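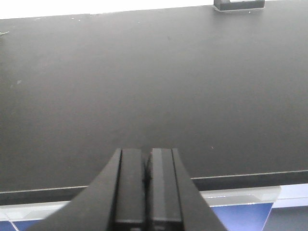 How long should new plaster be left before it's painted?

Until it has gone one even pale colour all over, and then a bit longer if you can stand it. In a small bedroom with the window open a crack, that might be 14 days. In a north-facing hall in October it can be a good deal more.

Wiesława Brzozowska gets asked this on nearly every job. She has run Olszewski Plastering from a yard behind the high street in Tirness for 7 years, having bought the name and the van from the man who trained her. Most of the work is in older houses: cracked ceilings, blown walls, rooms where paper has come off and taken half the surface with it.

"People ring up and say they want the room skimmed," she says. "Half the time I get there and the old plaster isn't holding on to anything. You tap it and it sounds hollow. I can skim over that if you like, but you'll be ringing me again."

She taps every wall with her knuckles before she gives a price, working from the skirting up, and marks the hollow patches in pencil. If the patches are small she cuts them out and fills them. If they join up, the wall comes back to the brick. She writes both prices on the quote so the customer can see the difference.

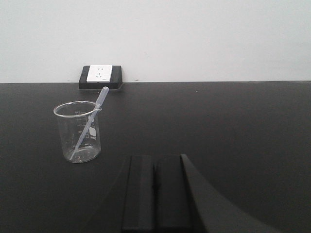
Edges are where a skim coat goes wrong, in her view, and she spends more time on them than on the middle of the wall. Window reveals, the line above a skirting board, the strip behind a radiator. Sockets are their own nuisance. A recessed one can be loosened by an electrician, with the power off, and plastered up to neatly. One in a box that stands out from the wall, like the black one with the white faceplate sitting right down at the edge of the tabletop, leaves very little room to get a trowel underneath. "I'd want the table out of the way before I priced that," she says. She would also ask whether the owner meant to have the socket moved later, as it's much cheaper to chase out a wall before it has been finished than after.

Her last big job was a house called Lunell, on the coast road, where damp had been getting in at a chimney for years. The owners had already had the room plastered once. She made them fix the flashing on the roof first and then wait through the summer, which did not go down well. 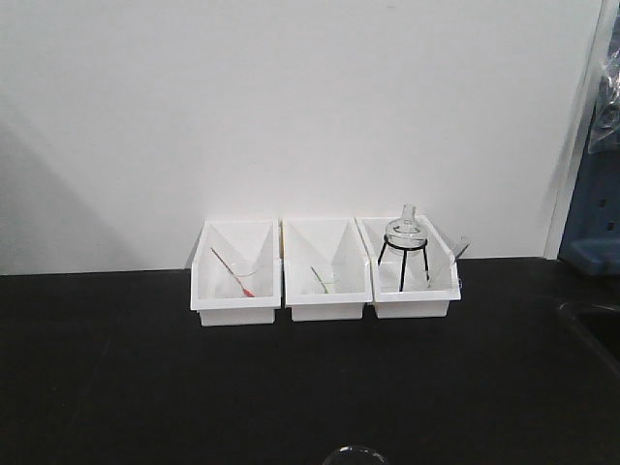 Xolani Venter thought the waiting was worse than the work. The room was bare brick from spring onwards, he told me, with the furniture stacked in the dining room, and he had begun to think they'd been forgotten. He also said the first firm had never so much as looked up the chimney, and that the stain had been back before Christmas.

Brzozowska used a lime plaster on the chimney breast and ordinary gypsum on the inside walls. Lime costs more and takes longer, and she doesn't push it on people who don't need it. On an old solid wall that takes in some weather, she thinks it's the only sensible choice. The chimney breast came to 2,000 pounds with materials, and the three coats were spread over several weeks.

"You can't hurry the first coat," she says. "If it dries too fast it cracks, so I hang damp sheets over it if it's warm out. It looks daft, but it works." 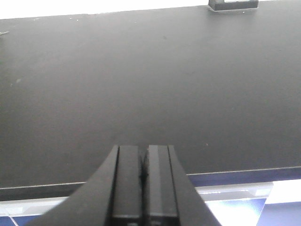 The sheets have to be wetted again morning and evening, and if the customer is willing to do it she leaves them a spray bottle and a note of the times. If they aren't, she calls in on her way home and puts it on the bill.

For the first coat of paint on new gypsum she tells people to thin a plain matt emulsion with water and to keep away from vinyl silk. Vinyl seals the face while there may still be moisture behind it, and it peels. On lime she wants limewash or a breathable mineral paint. She has gone back to jobs where a decorator used whatever was in the van.

She keeps a notebook of every room, with the mix, the weather and the day it was signed off. It has 152 entries. The next is a stairwell at the old Plivonano café, where the ceiling is lath and plaster and has dropped in the middle. She hopes to save it with screws and washers from below, but she won't know until she has had a board up in the loft and looked at the back of it.

"If the laths are sound, I'll keep it," she says. "If they're rotten it's coming down, and I've told them to put dust sheets over the counter."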